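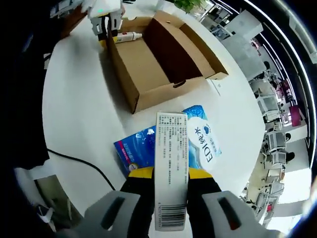 7/23/18

Packing trial, household goods, round table. Third go at the mixed carton and I still don't buy the claim that order of packing makes no difference. The Howells sheet says any order is fine as long as the heavy things end up low. Maybe so, if all your heavy things are square. Ours are a narrow white product box with small print down its long face, a flat blue package marked EDI纸尿, a tube with a red cap band, and whatever else the list adds by the end of the week. With the tube lying along the left edge of the open carton and the white box held above and the blue package still on the table, you can already see the argument we keep having. Does the tube stay against the wall, or does it come out again the moment the box goes in?

My guess is that it comes out. A tube is round-ish at one end and flat at the other, so a box set beside it leans. Vusent's packing guide has it going in first "to use the edge." I tried this in January with the Cosano cartons and the edge was used, all right, and then everything above it sat crooked. The guide has a nice drawing. I'd like to know what carton they drew it from.

Carton in use today is the plain brown one with the handle hole. Handle holes are fine for carrying and a pain for packing: anything narrow enough will work its way toward the hole if you tilt the carton, and the white box is narrow. Whoever packs next, put the box with its long side across the hole, not end-on to it. I don't have numbers for this. I have annoyance.

On the blue package: the list has it as "soft, goes last, fills the gap." I'm doubtful. Flat soft packs get treated as padding by people who haven't tried to shut the flaps over one. Pressed down they spread sideways, and then the corner is up and you are leaning on the carton with your forearm. I'd rather try it standing against the long wall and let the small stuff lean on it. Could be just as bad. Will do both before I complain to anybody.

Weights, so far: full carton is supposed to come in under 946 g on the Zuninero scale. That scale reads 3 g heavy with nothing on it, and it was like that before I got here. Subtract it or re-zero, but write down which. The last page of this notebook has two columns and no hint of which is corrected.

Plan is 25 packs in each order, same carton, same goods, tape only at the end. Somebody suggested 300. No.

Also to sort out:
the loose slips of paper keep getting left beside the carton. Either they go in first, flat on the bottom, or they go in the bin. Same rule for everybody.
barcode side out or in? List doesn't say. I've been going with out.
flaps folded all the way back before starting, every time. Half-open flaps catch things.

Tube first again for the next batch, to be fair to Vusent. Then tube last.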